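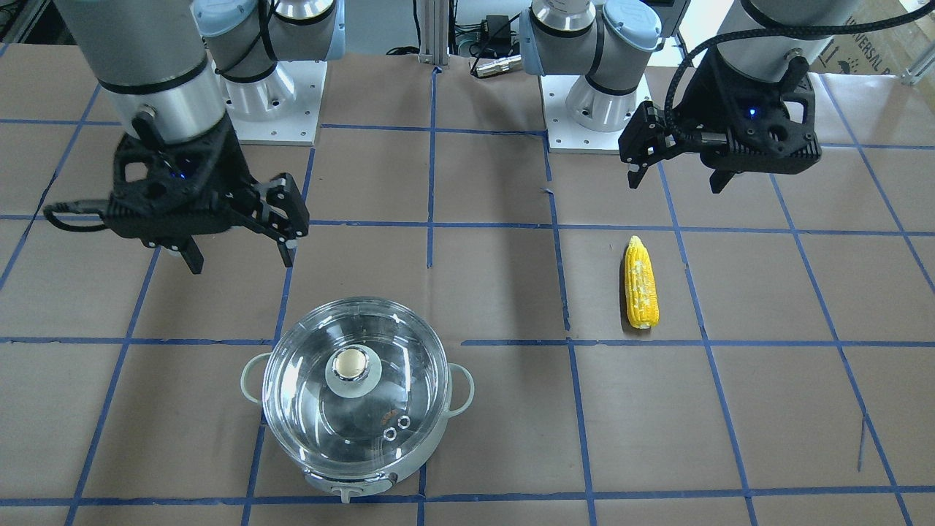
College workshop turns out flat-pack desks for pupils without one

Second-year joinery students at Lostow Technical College have been making study desks for primary school pupils who do their homework on the floor or on the edge of a bed. The work is part of their assessed course and will run until the end of the spring term. The head of the joinery section, who designed the desk with two colleagues, spoke to us in the bench shop during the lunch break.

The project began with a stock problem. A local supplier had changed its standard sheet size and offered the college the old boards at a reduced price. "We had 22 sheets of birch ply in the rack and no unit that called for it," the section head said. "A desk uses sheet material well. You get two tops and four side panels out of one board, and the offcuts go to the first years for practice joints."

The desk is held together by housing joints and two wedged tenons. There are no screws in the main frame. It arrives flat, and a parent can put it together with a mallet, or with the heel of a shoe. The rail under the top is 90 mm deep, a figure reached after the first version proved too flexible. "It racked. You leaned on one corner and the opposite leg came off the floor. We had drawn the rail shallow to save material and that was a mistake, so the drawing was changed and the first batch was taken apart."

Students work in pairs. One pair marks out and cuts, the next routs the housings against a jig, and a third does the edges and the finish. The jig was made by the students and is named Wumbei, after a word one of them wrote on it in marker pen. The name now appears on the job sheets. Asked whether it would stay, the section head said it would be more trouble to remove it.

Finish has been the slowest stage. The desks get two coats of a water-based lacquer, rubbed down between coats, and the drying racks hold fewer panels than the saws can produce in a morning. "You can cut faster than you can dry. Students find that frustrating, but it is how a real shop runs. They have had to write a schedule and keep to it, and the marks for that are the same as the marks for the joints."

Machine time is shared with the furniture evening class, so the routers are free only until four o'clock. Cutting lists are prepared in Darkeo, the nesting software the college uses for all sheet work. The section head described it as adequate. "It gives you the least waste and takes no notice of the grain. We turn the tops by hand in the layout so the grain runs left to right. Everything else we leave as it comes."

Transport is handled by Zasport, a removals firm with a depot near the college, which takes the packs as part loads on its usual runs. Each pack is strapped between two sheets of card. An early delivery went out without corner protection and three tops came back dented. Those were planed back and used as shelves in the tool store.

Materials have cost £3065 to date, including lacquer, abrasive and one replacement router collet. The money came from the section's own budget and from the sale of garden benches last August. Schools choose which families receive a desk, and the college is not told who they are. "We get a number and a height. The desk comes in two heights. The lower one has a clear space of 390 mm above the seat of the stool, which suits the younger children. I would have liked a third size, but that means a third jig."

A drawer has been requested by several schools. The students have drawn one, with a plain grooved bottom and wooden runners, and a prototype is on the bench. It sticks. The section head put this down to the runners having been fitted on a damp day, and said the drawer would not be added to the main run until it had been through a few weeks in a heated room.

The next batch is due to be cut once the extraction system has been serviced. The drawings will be passed to any other college that asks for them, with the deeper rail.

Related items
Evening furniture class: places left for spring
Extraction service closes bench shop for two days
Bricklaying students rebuild boundary wall at Lostow
What to bring to a joinery course interview
Garden bench sale: collection times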